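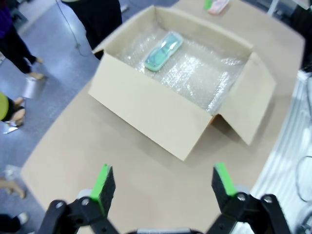
## Holiday parcels: how to pack your box this year

The parcel drive is back, and drop-off at the Raltodbridge hall opens in the first week of December. Last year we sent out 485 boxes, and most of them got where they were going in good shape. The ones that did not were nearly all packed the same way, with heavy things loose at one end and nothing underneath. A few changes to the instructions follow. Please read them even if you have packed for us before.

**The box.** Use a plain cardboard box with all its flaps still attached. Old shipping boxes are fine if the corners are firm. Peel off or black out any old labels and bar codes, including the small ones on the bottom that are easy to miss. The packed box must weigh no more than 20 pounds. We have a scale at the hall, but it saves time if you weigh it at home first.

**The lining.** Lay bubble wrap across the bottom before anything goes in, and bring it up the inside walls. One layer is enough for soft or sealed items. For jars or anything breakable, use two, and wrap the item separately as well. If you have no bubble wrap, crumpled newspaper works, but it has to be packed tight. We have rolls of bubble wrap at the Haldane Street office and you are welcome to cut what you need.

**What goes in.** Leave items in their original sealed packaging. Gloves, socks, toothbrushes, soap, combs, pens and small toys are all useful. Put the largest item in first, against one wall, and fill toward the other side. If there is still open space when you finish, add more padding or a pair of socks. Things should not slide when you tilt the box.

We cannot take:

- food of any kind, including candy
- aerosol cans
- lighters or matches
- anything with a loose battery
- used clothing (the Trarnomness shop will take this all year)

**Closing up.** Do not tape the box shut. Fold the flaps over and bring it as it is. We have to check the contents against the list and add a card, and last year we cut open a lot of nicely taped boxes and had to tape them again. If you want to include a note of your own, put it on top, unsealed, with first names only.

**Labels.** Write the age group on one short side in marker. The age groups are the same as last year: under 5, 5 to 12, teen, and adult. If the box would suit anyone, write "any."

**Dropping off.** Use the side door at Raltodbridge and keep to the right of the tables. Masks are required inside, and we can have 3 households in the hall at a time, so you may have to wait a few minutes outdoors. If you would prefer to stay in your car, call when you arrive and one of us will come out for the box.

Packing lists are on the rack by the front desk at Haldane Street. We also have flat boxes there, donated by Kistonent, for anyone who needs one. Take only what you plan to fill.

Questions about the list or the weight limit should go to Arwel Morgan at the office. If you can drive a load to the depot in December, leave your name and the size of your vehicle with him too.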